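Tullel Recipe Cards — data card

Summary

A set of 193 handwritten recipe cards from the kitchen of the Vida boarding house in Risance, typed up and put into one table. Most are in English, with a fair amount of Hungarian mixed in. The cards cover soups, breads, preserves and a lot of plum dishes.

What is in the folder

cards.csv — one row per card
ingredients.csv — one row per ingredient line, linked by card_id
units.csv — the unit list used for both tables
notes.txt — spelling questions still open

Fields in cards.csv

card_id: a number, given in the order the cards came out of the box
title: as written, including spelling mistakes
title_clean: our spelling
hand: A, B or C, for the three people who wrote the cards
serves: blank if the card does not say
method: full text, with line breaks kept
stains: yes or no

The stains column started as a joke by Lajos Halász. We kept it because the stained cards match fairly well with the dishes the family remembers eating.

How the cards were typed

Ivone Evangelista and Géza Szekeres typed each card separately. Kristóf Takács compared the two versions and settled the differences. Where he could not decide, the row has a question mark in title_clean and an entry in notes.txt.

Fractions are stored as decimals. "A glass" was measured from the glass still in the cupboard, which holds 200 ml, so that is the value in units.csv. It may be wrong for the older cards in hand A. "A spoon" is left as it is.

Oven heat is never given as a number on the cards. They say slow, middling or strong, and we did not turn these into degrees.

Known problems

131 cards have a method. The others are ingredient lists only, sometimes with one line such as "as for the walnut one." We did not fill these in.

Cards 40 and 41 are two sides of the same card. They were given separate numbers by mistake and it was too late to change them.

Hand B uses the same short form for baking soda and baking powder. Check the rest of the recipe before you bake from it.

Use

Free to copy and cook from. If you print the recipes, please name Tullel and keep the original titles next to the cleaned ones. Corrections go to Tamás Bozsik, who keeps the master copy and works through his mail on Sunday.

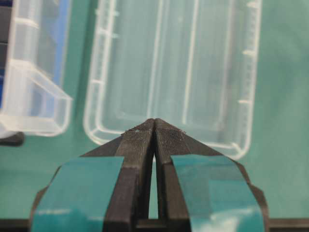 Corrections should give the card_id and the exact words you think are wrong. Changes to title_clean are made straight away. Changes to the method text wait until the card has been pulled from the box and read again.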